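Hand keypoints on deformable objects: is the pretrained tracker good enough?

Posted in Perception & Tracking
Tags: hand-tracking, segmentation, egocentric, retargeting

vcirillo_

I'm trying to get wrist and fingertip trajectories out of head-height footage of people handling gym mats, so they can be retargeted to a two-arm setup in simulation. The vendor pipeline (Plernine, version 4) claims it works on "everyday objects including soft goods" with no fine-tuning. I have my doubts.

On boxes and bottles it was fine. On mats, the right hand's fingertips jump whenever they curl over an edge, and the object mask keeps leaking into the floor. Confidence stays high the whole time, and that bothers me more than the jumping. Typical of the clips giving me trouble:
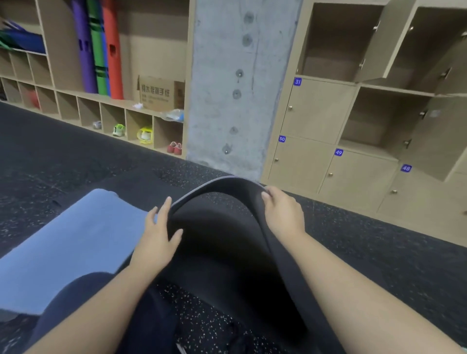
Both hands on the raised edge of the mat. Black mat on black speckled floor.

I ran 300 clips through it and hand-checked 40. In 13 of those, the fingertip positions were bad enough that I wouldn't feed them to a planner. Support says to raise the smoothing window. To me that sounds like hiding the error under a nicer curve. Is there a setting I've missed, or is this just what the thing does?

Vittoria Cirillo

drommont_dan

Don't raise the smoothing window. You're right about that one. If the keypoint is wrong for half a second, a longer filter gives you a wrong keypoint that moves gracefully, and it smears the good frames on either side as well.

You have two separate problems, and I'd stop treating them as one.

The mask first. Your mat is black with small pale flecks and so is the floor. A colour and texture model has very little to hold on to there, apart from that lighter grey trim along the border and whatever shading there is in the hollow under the arch. If you have depth, use it. The raised part of the mat should separate from the floor plane easily. Fit the plane, drop everything near it, then intersect with the mask. You'll lose the portion lying flat, but for grasp points you may not care. If you don't have depth, try prompting the segmenter along the trim and see how far it carries. I wouldn't promise much.

Then the fingers. Once the fingertips go over the far side of an edge, the model is guessing from the knuckles and whatever hand pose it saw most in training. The confidence score on most of these trackers tells you it found a hand. It says very little about joint seven of that hand. Look for a per-joint visibility output. Plernine has one, but it's off by default and the docs mention it once. Turn it on and throw out any joint it marks as hidden, then solve the retargeting with wrist and knuckles only for those frames. Your left hand, with the fingers spread on the outer rim, should survive this nicely. The right one will lose its tips, and so it should.

Also ask yourself whether you need fingertips at all. If the target gripper has two jaws, wrist pose plus an open/closed label gets you most of the way, and you can label that by hand in an afternoon.

bassi_fan

Had the same thing with towels. Switched to the Bassi tracker and it went away. Just use that.

vcirillo_

Went away on how many clips, and did you check them against anything? I tried Bassi in February and its fingertips looked lovely on video and were out by a finger width when I measured.

Dan, the visibility flag was off, thanks. With it on, most of my bad clips lose the right-hand tips and keep the rest. A few still report a hidden joint as visible, so I'm not calling it fixed. Plane fit next, for the clips where I have depth. The Zumdale importer chokes on missing joints, naturally, so I've had to write NaN handling for that too.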